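5.3 Does the wrist view earn its place?

The results in 5.2 look good for the wrist camera, and we do not think they should be taken at face value. Adding the wrist stream to the Vosero policy raised success on the low-reach tasks, and the obvious reading is that the policy sees its own hand better and so places it better. Before accepting that, we wanted to know what the stream contains during the parts of an episode when the hand is not near any target. Those parts make up most of an episode. They are rarely shown in papers of this kind, ours included until now.

We reran the low-reach set with 20 episodes per condition, using the same checkpoint throughout. In the first condition the wrist stream was left alone. In the second it was replaced by a single stored image taken at the start of the episode. In the third we kept the live stream but blacked it out whenever the hand was below hip height and more than a forearm's length from the target. Nothing else changed, and the operators resetting the floor did not know which condition was running.

The live stream succeeded in 14 of the 20 episodes. Blacking out the idle stretches cost us 5 of those. A policy that used the wrist camera only to guide the final approach should have lost few or none, as the approach itself was untouched. The stored image did worst, as expected, and tells us little beyond the fact that the policy is not ignoring the channel.

Our suspicion is that the policy has learned to read body posture from the wrist stream. With the arm down, the camera takes in the fingers, the sleeve, and a good deal of the lower body. Joint encoders already supply posture, so this would be a duplicate signal, and one tied closely to how a particular robot happens to be dressed on a particular day. Jonell, the older baseline, gets no wrist stream and shows no such effect. It also does worse overall, and we would not lean on the comparison.

Figure 5 gives a sense of how much material unrelated to the task is on offer. A black covering runs along the leg and stops in a loose hem over the silver shin. One foot has a blue plastic shoe cover on it and the other has none. Both feet stand out clearly against striped carpet, and any of this could serve a network as a landmark.

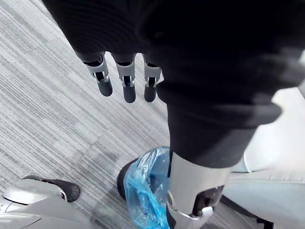
Figure 5. Wrist view with the fingers hanging beside the leg.

Han-gyeol Cha, reading a draft of this section, objected that posture cues need not be a fault: if encoders drift, a second source is worth having, and blacking it out at test time punishes the policy for a gap it never met in training. We accept the second half of that. A policy trained with random blackouts might close much of the difference, and the test should be repeated that way. The first half we doubt. Encoder drift was checked in June and was too small to matter for these tasks.

The sample is small, and a loss of 5 episodes could shrink on a second run. We report it as a reason to withhold the claim that wrist vision improves hand placement. The gain in 5.2 is real on our robot, in our room. What causes it remains open, and the Karimi tasks, which were all recorded on the same floor, cannot settle the matter.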